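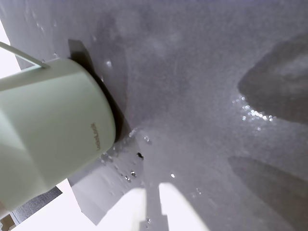 Green LocknLock container on a wet gray surface.

Progress report to the Nekgate Fund
Prustness Tenants' Repair Advice Line
November 7, 2021
Prepared by Afia Amoah

Sorry this is short, phones have been busy all week. Numbers first.

Calls since June: 853. Target for the period was 1,000. Behind, but October was our best month and the gap is closing. Leaflets printed: 2,000. All gone except one box at the Sulemana Street library, which they asked to keep at the desk.

What people call about. Damp and mold, mostly, same as last year. Then heating, then locks and front doors. More calls than expected on who pays when a neighbor's pipe leaks into your ceiling. We didn't have a good answer sheet for that one. We do now, Melutier Legal read it over and sent changes, all in.

Staffing. Two advisors on the line, both part time. Tuesday evening shift is still not filled. Advertised twice. First round we got one good applicant who took a full-time job elsewhere, second round closes at the end of the month. Until then calls after 5 go to voicemail and we ring back next morning. Most people pick up. Some don't, and those we try again once and then send a letter.

Letters. The template letters are the part of the grant I would most like to keep. Callers fill in the address and the dates, we check it, they send it. Heating letter and damp letter are both done. Locks letter is drafted, needs another look, the paragraph on spare keys is muddled. Spanish versions of the first two are with the translator.

Database. Moved off the spreadsheet in August. Took longer then planned. Some early calls had no zip code so the map by neighborhood in the last report was off, please use the new one.
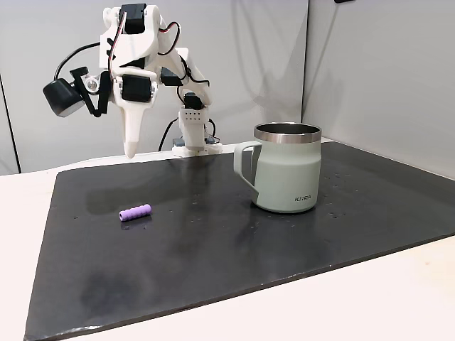

Sage-green mug and purple foam cylinder on the black mat.

Money. Underspent on wages (the evening post, see above). Overspent a little on printing. Postage fine. Phone contract went up in September, we did not see it coming and have asked for the old rate back, no reply yet. I'd like to move part of the unspent wages into printing for a second run of leaflets. Need your OK in writing before I can order.

Problems. Voicemail box filled up over one holiday weekend and people got cut off. Box is bigger now. Also the leaflet has the old opening hours on the back, will fix in the second run.

Next period:
Fill Tuesday evenings
Finish locks letter
Spanish heating and damp letters out
Follow-up calls to tenants who sent a letter, to ask if the repair got done
Training day for front desk staff at the library

Budget sheet is attached seperately. Call me if the wages line looks odd, it's the easiest one to explain by phone.

Afia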